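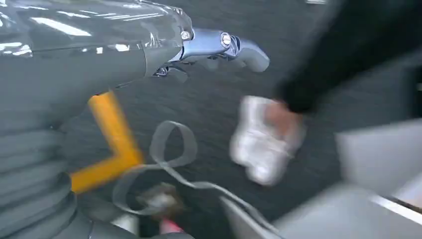

Ladan Esfahani sostiene que una raya amarilla en el suelo es la única norma interna que todo el mundo ha leído, y que por eso mismo se incumple con tanto conocimiento de causa. La **marca vial interior**, o señalización horizontal de suelos, comprende las líneas, franjas y recuadros que se aplican al pavimento de talleres, naves y almacenes para separar el paso de las personas de todo lo demás. El amarillo sobre gris oscuro es su combinación más reconocible. También se le llama «la raya», a secas, sobre todo cuando alguien ha dejado un palé encima.

Materiales

Hay dos familias, pintura y cinta, y dos bandos que apenas se hablan. La pintura, casi siempre epoxi o acrílica, se aplica sobre el pavimento lijado y desengrasado. Dura más y exige cerrar la zona mientras seca, plazo que en la práctica termina cuando pasa la primera carretilla y deja constancia de ello en el resto de la nave.

La cinta se coloca en una mañana y se despega por las esquinas durante el resto de su vida. La Giscombe, de uso corriente en talleres pequeños, tiene 80 milímetros de ancho. Los partidarios de la cinta alegan que permite cambiar la distribución del local; sus detractores, que la distribución cambia sola en cuanto se levanta un extremo.

Trazado

El recorrido se marca antes con cordel de tiza. El manual del taller Shokri pide dejar 700 milímetros libres en los pasillos secundarios y dedica a las esquinas 4 páginas, sin resolver si deben hacerse en ángulo recto o en curva. Las curvas quedan mejor en el plano.

Sobre pavimento gris carbón el amarillo suele bastar con una sola mano si la pintura cubre bien. Si cubre mal hacen falta dos, y la segunda no coincide nunca del todo con la primera. El ribete resultante se conoce en el oficio como «sombra», término generoso.

Mantenimiento

Se friega con detergente neutro y mopa plana. Los disolventes quitan las marcas de goma y, con la misma eficacia, la línea. Las franjas muy transitadas se repasan cada cierto tiempo; en Shokri aguantan unos 10 meses, salvo la del portón, que se da por perdida desde septiembre.

Las líneas caducadas plantean un problema aparte. Borrarlas cuesta más que pintarlas, de modo que muchas naves conservan dos o tres trazados superpuestos. El personal antiguo sabe cuál vale. El nuevo sigue el más brillante, que a veces conduce a una pared.

Véase también: cordel de tiza, pavimento continuo, zona de carga.

Comentarios (3)

Kazimír Dvořáček
Falta hablar de la imprimación. Sin imprimación la epoxi salta a placas en un suelo pulido, me da igual lo que ponga el bote.

Roya Taheri
Lo de quitar la cinta vieja con calor funciona, pero despacio y con rasqueta de plástico. Con la metálica me llevé el suelo detrás.

Bijan Tehrani
Las esquinas van en ángulo recto. No entiendo que esto siga abierto.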